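Grulby toy library and play-goods workshop – visit notes, Tuesday

The Grulby workshop opens its back rooms to visitors one day in February. I went for the play mats and the block storage, as we are replacing both at our centre. The tour starts at 10 a.m. and covers three rooms. Parking is on the street, two-hour limit.

Room 1: Intake and sorting

Returned sets come in through the side door and are logged by set number. The register stood at 406 sets on the day, of which 237 were out on loan. Sets with missing parts go to a separate shelf and stay there until a match turns up from another return.

Evangelia Economou ran this part of the tour. She has dropped the old colour stickers and now writes the set number on the inside of the lid in paint pen. Stickers lasted one season.

Room 2: Finishing

Timber blocks are sanded to 240 grit, then oiled and racked overnight. No varnish is used. The oil is a Dritine product bought in bulk. I asked about re-oiling intervals and was told once a year for sets in steady use, less for the rest. Edges are broken by hand on a flat board. The dust extraction was loud enough that most questions were held until the corridor.

Room 3: Mats and boxes

The mats are the part I would go back for. Most are cut from Karamanlidis stock and run large enough to cover a full work table. The mountain print is the better of the two designs – layered angular peaks in navy, royal blue and lighter blues, with a yellow half-sun on the left. Light timber reads clearly against it, even over the darkest sections.

Boxes are dark navy with fold-out lid flaps. Opened flat to the sides, the flaps leave the full mouth of the box clear. The box on the mountain mat held two light wooden blocks, set diagonally with a gap between them. A white plastic unit with two drawers stands on the mat at the left, with recessed handles and nothing projecting at the front.

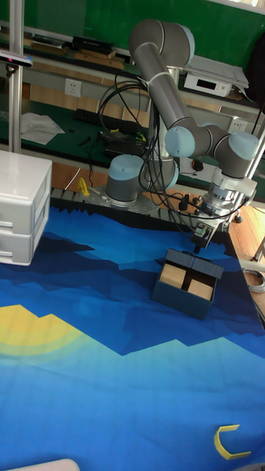

Prices and ordering

Mats are $223 each, boxes extra. Lead time is four weeks. The Pirik range is listed in the catalogue but was not on display. Orders go through the front desk, and samples of the mat material can be borrowed for a fortnight.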